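Housekeeping Basics, Unit 2: Sweeping Hard Floors
Handout to go with the Pendesier lobby practical

Hi all. A few people asked me to write up what I talked through last time, so I've typed up my notes and added the bits I forgot to say out loud. Bring these along to the practical in September, and please read the part on stone floors before you pick up a broom!

We stayed on hard floors for the whole session. Carpet is Unit 3, so if you came to me with a carpet question, hang on to it. The lobby at Pendesier is 4,000 square feet and nearly all of it is polished, and the Ernwood building has the same kind of floor in the corridors. Polished stone is lovely to sweep in one way (stuff slides) and a pain in another (stuff slides past you). I still chase crumbs across it after all these years.

Some things I'd like you to take away:

Look across the floor before you start. Get low and look toward a window or a light. Dust you'd never spot from above shows up in the shine.

Pick up the big stuff by hand. Cards, packets, bits of wrapper. A broom just flips them over and leaves them a foot from where they were.

Short strokes, bristles on the floor. If the bristles leave the floor at the end of the stroke, you're flicking, and you'll be sweeping the same bits again over by the wall. Most of you did this – me too, when I'm in a hurry.

Work toward one pile. Edges first, then the middle. On floors with seams, do your last few strokes along the seam, where grit likes to sit.

Dustpan lip flat down. Sweep in, slide the pan back an inch, sweep again. That thin line of dust left at the lip needs two or three goes. Tip the pan back a little before you lift it, then carry it level to the bucket.

Empty low. Put the edge of the pan right down at the bucket rim and brush it out gently. Tip it from waist height and you get a cloud.

Check your handles, too. A long handle on the dustpan saves your back, but only if it's comfortable to hold and doesn't wobble. The Drirkance supply sheet lists replacement handles on page 74 and broom heads under item 668.

For next time, read the Baptista chapter on dust and skip the section on wax, we won't get to it. 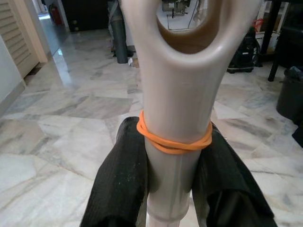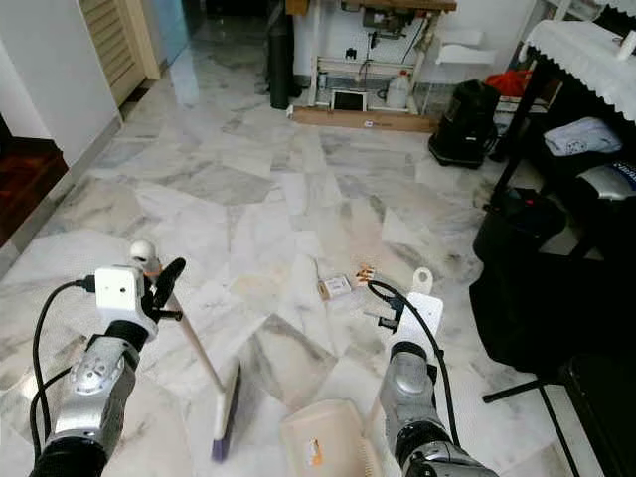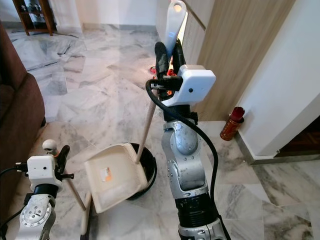
Sweeping tools for hard floors: the looped end of a beige plastic object resembling a handle (first), broom and dustpan on marble (second), dustpan by the black bucket (third).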